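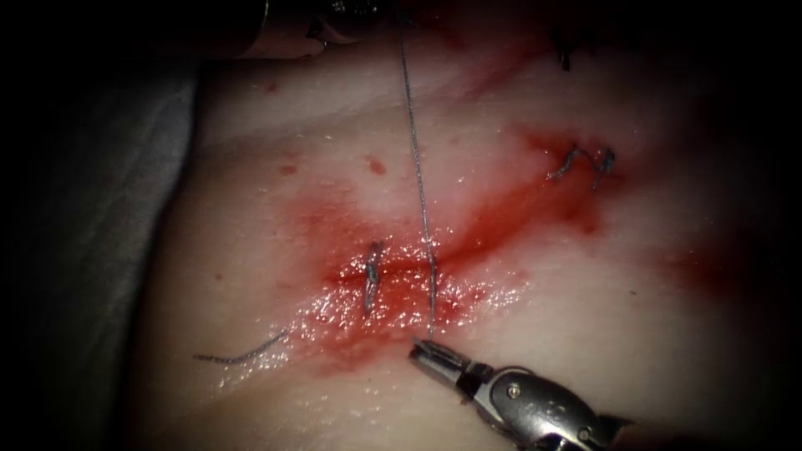 Do the drawer rails really have to go on before the back panel, a reader asked after the last edition, because mine are on and I'd like to go home. They do. With the panel fitted, the rear screws can only be reached by someone with a wrist like a garden hose. Take it off again. We're sorry, and the order of the steps below has been changed.

Section 4. Setting up the Stilano suture cabinet
Revised 10/25/25. Replaces the November sheet, which may be recycled.

4.1 Before you start

Pick a wall. The cabinet is 322 mm deep with the drawers shut and a good deal deeper with one open, a fact usually discovered by whoever is walking past. Keep it away from sinks, radiators and direct sun. If the stockroom has only one free wall and it has a radiator on it, turn to Section 9, Placement Problems, and bring coffee.

You will need the hex key (in the bag), a Phillips screwdriver (not in the bag) and a level. The level on your phone is fine if you take the case off first.

4.2 Assembling the frame

1. Lay both side panels on the floor, grooves facing up. The panel marked L goes on the left as you face the finished cabinet.
2. Screw the drawer rails to the side panels. The wheel end goes toward the front.
3. Stand the side panels up and fit the base. Leave the screws slightly loose.
4. Slide the back panel down the grooves until it stops. If it stops halfway, it is in backward.
5. Fit the top and tighten everything, working corner to corner.
6. Fix the wall bracket.

CAUTION: Do not skip step 6. An unfixed cabinet with several drawers open will tip forward. The bracket supplied is for masonry. For drywall, use the Vernero anchor kit, sold separately for reasons the sales department can explain.

Note: You will have one screw left over. It is a spare. If you have more than one left over, they are not.

4.3 Fitting the dividers

1. Start with the bottom drawer. Mistakes are less visible there.
2. Press each divider straight down until both ends click.
3. Set the spacing to suit your boxes. A fully divided cabinet holds 224 standard boxes, or almost that if your supplier has just redesigned the packaging.
4. Load the heaviest stock at the bottom.

4.4 Deciding what goes where

The cabinet doesn't care how you sort it. Your colleagues will. Most stockrooms sort by absorbable and non-absorbable first, then by material, then by size, with the thickest at the left. Remember that sizes with more zeros are thinner: 5-0 is finer than 2-0. Write this on the inside of the door for whoever covers nights. 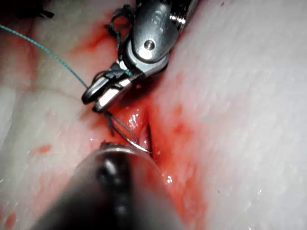

Figure 4-2. Suture strands in the instrument's jaws, close to the incision.

Put new boxes behind old ones so that the earliest expiration date comes out first. Leave the thread in its sealed packets, and leave the packets in their boxes. Loose packets in a drawer become a drawer of loose packets very quickly, and then it's somebody's afternoon.

4.5 Labels

1. Print labels from the Stidadar template, sheet size 8. Other sizes will print beautifully and fit nothing.
2. Slide each label into its holder from the right.
3. Keep the spare sheets. A pack contains 100 labels.

Note: Takagi label holders from the older cabinet will clip on to this one but hang a little crooked. It is safe to leave them like that. Some people can't.

CAUTION: Do not stick labels directly on the drawer fronts. The adhesive is excellent.

4.6 Final check

1. Open and close each drawer. It should run the full length without catching.
2. Try to open two drawers at once. The interlock should refuse.
3. If the interlock doesn't refuse, empty the top drawer and see Section 7.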